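Purneck adopts shared rules for testing household robots in simulation

Companies that train household robots in simulated homes now have a common set of rules to follow. The Purneck working group, which brings together developers from Zurham and Corrigan, released the first version of its guide for simulated testing in July. The text is short, only 2 chapters and a list of terms, and it can be used without a fee.

The guide deals with a problem that many teams know well. One developer reports that its robot completed a task in simulation, another developer reports the same for a different robot, and a buyer cannot compare the two results. The number of attempts was different, the rooms were different, and sometimes the failed attempts were left out of the report.

Under the new rules, a result may be published with the Purneck label only if the robot has made at least 500 attempts at the task. For tasks near people or near stairs the minimum is 1,000. All attempts must be counted, also those which were stopped early by the operator or by a software fault. 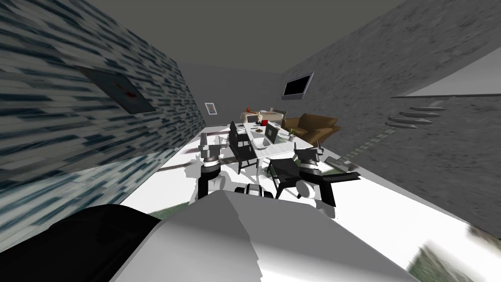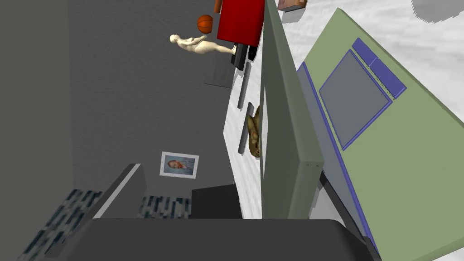 Rendered views from simulated rooms, with parts of the robot in view.

The second chapter is about what must be stored. For every attempt the developer keeps the output of each camera on the robot, the version number of the simulator and the starting position of all objects. Views from a gripper camera have to be saved in the same orientation in which the robot received them. Some teams used to turn them upright before saving, and this made it difficult for other people to repeat the test.

The rooms themselves also have to be described. Walls, floors and furniture may have any color or surface, but the developer must state which of them were changed between attempts. If a surface is displayed with a stretched or blurred texture, the attempt remains valid – the fault is only noted in the report. The working group discussed this point for a long time, and a part of the members wanted a stricter rule.

Reports must be kept for 60 months. A laboratory in Bresano will check a sample of them and may ask a developer to run a test again on the laboratory's own computers. If the second result is clearly weaker than the first, the label is taken away until the difference is explained.

The guide does not replace tests with a physical robot. It says that a simulated result should never be the only reason to put a machine into a home, and it asks developers to print this sentence on the first page of each report.

Comments on the first version can be sent to the working group through the Purneck website. A chapter about robots with more than two arms is planned for the next version, but there is no agreement yet on how the attempts should be counted when several arms work at different tasks.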